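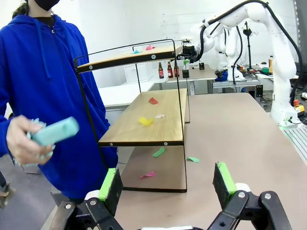
About Benen

Benen is a cleaning company. We look after private houses, flats, small offices, dental and veterinary surgeries, and the shared stairs and hallways of residential blocks. We have 22 cleaners, two supervisors and an office of three, and all of them are employed by us on written contracts.

How we started

The company was set up by Rocío Villca, who had spent eleven years cleaning offices for other people's firms, the last four as a night supervisor. She began with two clients, both solicitors' practices on Sosa Street, and did the work herself in the early mornings before going on to her other job. We were registered as a limited company on 11/2/19.

During our second year we took over the domestic round of Broletti, a family firm whose owners were retiring. That brought us most of our household clients and five of their cleaners, four of whom are still here. Until then we had only worked in offices. Houses are a different sort of job. People have their own way of doing things, and the cleaner needs to know which rug can't be vacuumed and where the cat goes. We kept Broletti's card index of client notes for over a year before it was typed up.

We moved out of Rocío's spare room and into the present premises the following February. The office is upstairs and the store is on the ground floor, with a loading door on the yard side.

What we do

Regular domestic cleaning is the largest part of the business. Visits are weekly or fortnightly and last at least two hours. We send the same cleaner each time, with a named second person to cover holidays and sickness.

Office cleaning is done before eight in the morning or after six in the evening. Contracts run for twelve months with one month's notice on either side after the first three.

End of tenancy cleans are priced by the property after a visit. We work to the letting agent's checkout list where there is one. Ovens are included. Carpets are charged separately.

We also clean communal areas for managing agents. This covers floors, handrails, entrance glass, bin stores and light fittings that can be reached from a step.

We don't clean outside windows above the ground floor, clear gutters, or take on work after fire or flood. We can give you the names of local firms that do.

Materials and equipment

Household clients can ask us to use their own products or to bring ours. We bring ours to all offices. Cloths are colour coded, so that those used in toilets and washrooms are kept apart from those used in kitchens and on desks. Cloths and mop heads come back to the store and are washed here at 60 degrees.

For dusting we prefer cloths and washable dusters to sprays. A slightly damp cloth picks up most of what is on a shelf, and polish is only needed on bare or waxed wood, a few times a year.

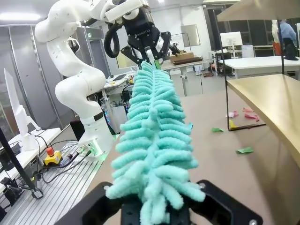
Mint-green chenille duster.

Vacuum cleaners are tested once a year and carry a dated label. If one breaks down on a job the cleaner rings the store and a spare is driven out, normally within the hour.

Our staff

New cleaners have three paid days of training. The first is at our premises and covers products, lifting, ladders and keys. The other two are spent on real jobs beside an experienced colleague. After that a supervisor calls in once during the first fortnight.

Travelling time between jobs is paid. So is a visit cancelled by the client with less than a day's warning. We put this in our prices and we think it is one of the reasons people stay. All staff who hold keys have had a background check.

In our last full year we made 3,842 office visits and cleaned for 738 households, counting one-off jobs. We had nearly 22 complaints a quarter at the start of that year and fewer by the end, mostly after we changed the way cover visits are arranged.

Bookings and keys

Bookings, cover and invoices are kept on Vomunum, which replaced our wall planner. You can see your next visit and change it online up to 48 hours beforehand. If you don't want to use a website, ring the office and we will make the change for you.

Keys are tagged with a number and no address. They are kept in a locked cabinet and signed out and in each day. Alarm codes are given only to the cleaner who needs them.

Insurance

We hold public liability and employer's liability cover. Copies of the certificates are available from the office. Please report any damage within two working days.

Office hours are 7.30 to 5, Monday to Friday. The answering machine is checked at weekends for urgent cover only.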